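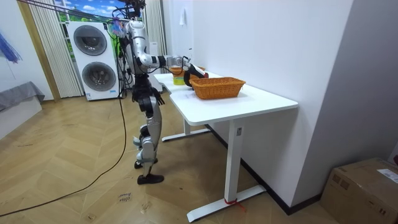 Equipment plan for the second half of the year

July 11, 2020

The spending plan for the household tasks room was approved in May, and most of the orders are now in. Brock McKinnon has the full list if you need a line number for a purchase request.

The biggest item is a second set of grippers. We have been running on one set, and when a finger pad wears out the work stops until Zeltell ships a new one. The quote came with a lead time of 9 weeks, so the order went out first. Spare pads are on the same quote.

The standing desk stays. Volodymyr Kravchuk asked for a wider one for the basket and tabletop work, but a new desk would mean measuring the reach again from scratch. We will look at it next year.

Cables come next. The humanoid still works with a long cable on the floor, and the bundle at the head is due to be redone. We set aside $1,000 for an overhead track and sleeving from Gollell. Installation is not included in that figure – Volodymyr will do it with one helper, and the room will be closed for 2 days.

The service contract with Skinolis runs out this fall. Their renewal price was higher than we planned for, almost the cost of a spare knee joint, so Brock has asked for a version without on-site visits.

Small items such as baskets, cups and cloths no longer need a purchase request. Buy them, keep the receipt and put it in Brock's tray by the end of the month. Anything with a motor or a battery still goes through the form.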